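Pal Countertop Water Filter – Owner's Guide
Section 4: First Fill, Hardness Setting and Everyday Use with Coffee and Tea

Guide text by Florin Stanciu, Volach, Haltivdale
Revised 09/03/2024

You've unpacked the Pal, washed the tank and clicked the lid on (Section 3), so now comes the fun part! Good water makes a bigger difference to a cup of coffee or tea than most people expect, and in this section you'll get the Pal ready to make it. Set aside half an hour the first time. Most of that is waiting while the cartridge soaks, so feel free to put your feet up.

4.1 What you need

- The Pal base, tank and lid
- One Fomus cartridge, still sealed
- The paper test strips from the envelope inside the lid
- A clean bowl, deep enough to cover the cartridge
- Cold tap water

CAUTION: Use cold tap water only. Hot water damages the filling inside the cartridge, and a cartridge that has been in hot water has to be thrown away.

CAUTION: The Pal is made for water that is already safe to drink. Do not use it to treat well water that hasn't been tested, or any water under a boil notice.

4.2 Soaking the cartridge

1. Wash your hands and tear open the cartridge wrapper along the dotted line.
2. Fill the bowl with cold water.
3. Hold the cartridge under the surface and tip it slowly from side to side. You'll see a stream of little bubbles.
4. Keep tipping until the bubbles stop, then let the cartridge rest under water for 19 minutes. Longer is fine, shorter is not.
5. Lift it out and shake off the drips. Pour the soaking water on a houseplant if you have one handy.

Note: Fine black specks in the bowl are carbon dust. They're harmless and they rinse away in the next part.

4.3 Fitting and flushing

1. Take the lid off the tank and look down into the funnel. There is a groove on one side.
2. Line up the rib on the cartridge with that groove and press down with your thumb until you feel a click. It takes a firm push – don't be shy with it.
3. Fill the funnel to the upper line with cold water and let it all run through.
4. Empty the tank and repeat. Two full tanks go down the drain.
5. The third tank is yours to drink. Cheers!

If the third tank still looks gray, run one more. If water races through in a few seconds, the cartridge isn't seated. Pull it out by the tab, turn it a little and press again.

4.4 Testing your water

Hardness is the amount of dissolved calcium and magnesium in your water, and it varies a lot from town to town, sometimes from one side of a town to the other. Too hard, and you get scale in the kettle and a dull, chalky cup. Very soft water has its own trouble, with coffee that tastes thin and a bit sharp. The dial on top of the Pal lets you pick how much of the water passes through the softening half of the cartridge.

1. Run the cold tap for a moment and fill a glass.
2. Dip a test strip for one second. Do not stir with it.
3. Shake it once and lay it on a paper towel, colored squares up.
4. Wait one minute, then see how many squares have turned pink.
5. Turn the dial to match:

No pink squares: dial at A
One pink square: dial at B
Two or three pink squares: dial at C
All squares pink: dial at D

Note: Test the tap water, not the filtered water. We get more mail on this than on anything else. A strip dipped in filtered water tells you how the filter is doing, and it will lead you to set the dial too low.

Many water companies change their supply with the season. Test again in May and once more in the fall. It's a quick job, and people are often surprised by the answer.

4.5 Setting the cartridge counter

Each Fomus cartridge is good for 300 quarts at dial setting B. The counter on the lid keeps track of fills for you.

1. Hold the drop button until the light blinks.
2. Press once for each step of the dial (A is one press, D is four).
3. Let go and wait for the steady light.

When the light turns amber, order a new cartridge. When it turns red, change it that day. The light is powered by a coin battery good for 3000 fills, so you may never need to replace it, but Section 7 shows how.

4.6 Tips for coffee and tea

Filter the water fresh in the morning if you can. Water that has stood in an open tank overnight tastes flat, and black tea shows it most of all. If you like to keep a tank in the refrigerator, let the water warm up on the counter before it goes into a coffee machine. Ours comes out of the test kitchen refrigerator at 44 °F, and some machines take much longer to heat from there.

Fill your coffee machine's tank from the Pal's spout, never by dipping a cup into the tank. And if your machine has a water hardness setting of its own, test the filtered water with a second strip and use that result for the machine. (Yes, this is the one time you do test the filtered water!)

CAUTION: Filtered water slows down scale, but it does not stop it. Keep descaling your machine on the schedule in its own manual.

4.7 Finding a good spot

1. Pick a level surface that can hold the weight of a full tank.
2. Stay out of direct sun, which encourages algae in a clear tank.
3. Leave a hand's width behind the Pal so the lid can swing open.
4. Keep outlets and power cords on the far side from the spout.

A plain table works every bit as well as a kitchen counter, and it's easy to wipe down.

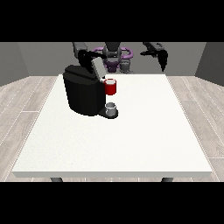
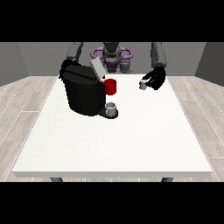
White rectangular table, both views. First view: black coffee machine toward the back left, small cup on the drip tray.

4.8 If you'll be away

For a weekend, just empty the tank and refill it when you get home. For longer trips, take the cartridge out, put it in a zip bag with a spoonful of water and store it in the refrigerator. Never freeze it. When you're back, repeat the soak in 4.2 and flush two tanks before drinking.

Cleaning the tank and lid is covered in Section 5.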